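Friday, late

Up at six, no coffee. Sacks day. Wanting Zheng had the list and I had the tape, so of course I lost the tape. Potwood order first — 377 labels, half of them curling. Knees bad again. Folded whatever was empty, shook out the rest by the door, dust everwhere, sneezed all through lunch.

White woven one with the red stripe still on the counter when I went to wash up. Creased to bits.

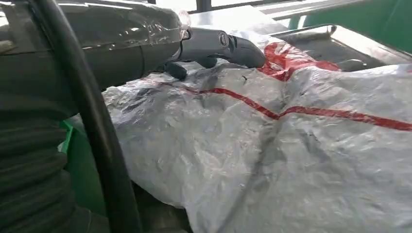 Wanting Zheng says keep them all, the woven ones are good for another season if you fold them dry. Fine. But where?? Shelf is full. Ring Okusar tmrw re the 2 missing bundles — and buy tape.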